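Setting Up Your Sendorby Camera for the First Time

Welcome, and thank you for choosing the Sendorby 6. We know you would love to run straight outside and start shooting, and we promise this part won't keep you long. It covers the battery, the memory card, the clock and the first few menu choices, and if you take them in order you should be ready before your coffee gets cold.

Before you begin

Lay everything from the box out on a clean, dry surface. You should have the camera body, the battery pack in its plastic sleeve, the wall charger, a wrist strap and the short charging cable. Memory cards are sold separately, and the camera has no built-in storage, so do have one handy. The paper tucked under the tray is your warranty card – please keep it somewhere safe along with your receipt.

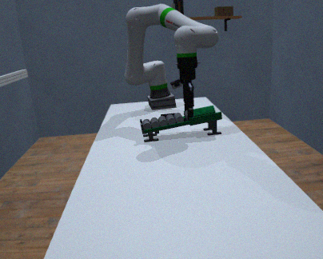
Charging the battery

1. Slide the battery out of its sleeve and set it in the charger with the gold contacts facing down. It only fits one way, so there is no need to push hard.

2. Plug the charger into a wall outlet. The lamp glows orange while the battery is filling up and goes out when it is done. A completely empty battery takes 197 minutes, and a new one usually comes to you partly charged.

3. Open the door on the bottom of the camera, press the small gray latch aside with the edge of the battery, and slide the battery in until the latch clicks back over it.

Caution: Use only the charger that came with your camera. Never charge a battery that is swollen, dented or leaking, and keep batteries away from heaters and car dashboards.

Putting in the memory card

4. Make sure the camera is switched off. The card slot is right beside the battery, behind the same door.

5. Hold the card with its label toward the back of the camera and press it in gently until it clicks. To take it out again later, press once more and let it spring up to meet your finger.

6. Close the door and slide the lock toward the hinge.

Note: Format a new card before you use it. Choose Menu, then Card, then Format. Formatting wipes everything on the card, so if it has been in another camera, please copy your pictures to a computer first. A 64 GB card holds 2,001 pictures at the Finest setting, and a good many more if you pick a smaller size.

Setting the clock and picture style

7. Press the power button and hold it for a moment. Pick your language with the up and down keys, then press OK.

8. Set the date and time. If you travel a lot, take an extra minute to set your home city too, and you can switch zones later without redoing the whole clock.

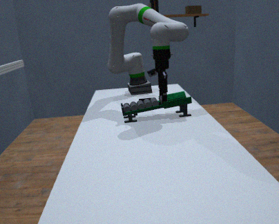 9. Choose a picture style. Grolenum is our standard style and the one we suggest you start with, as it keeps skin tones natural and is kind to cloudy skies. Pluvudberg is the black and white style, with deeper shadows. You can change your mind whenever you like, and pictures already on the card will stay as they are.

10. Point the camera at something nearby, press the shutter button halfway until the focus box turns green, then press it the rest of the way down.

If the focus box blinks red, you are probably too close. Take a small step back and try again, or turn the mode dial to the flower symbol for close-up work.

Note: If the screen shows message 264, the card is locked. Take it out, slide the tiny switch on its side up toward the contacts, and put it back in.

Attaching the wrist strap

11. Thread the thin loop through the eyelet on the right side of the camera, pass the rest of the strap through the loop and pull it snug. Give it a good tug before you trust it – cameras do like to slip out of cold hands.

For questions about repairs or spare batteries, contact the Fakhoury service desk at the number printed on your warranty card, and have your serial number ready. You will find it inside the battery door.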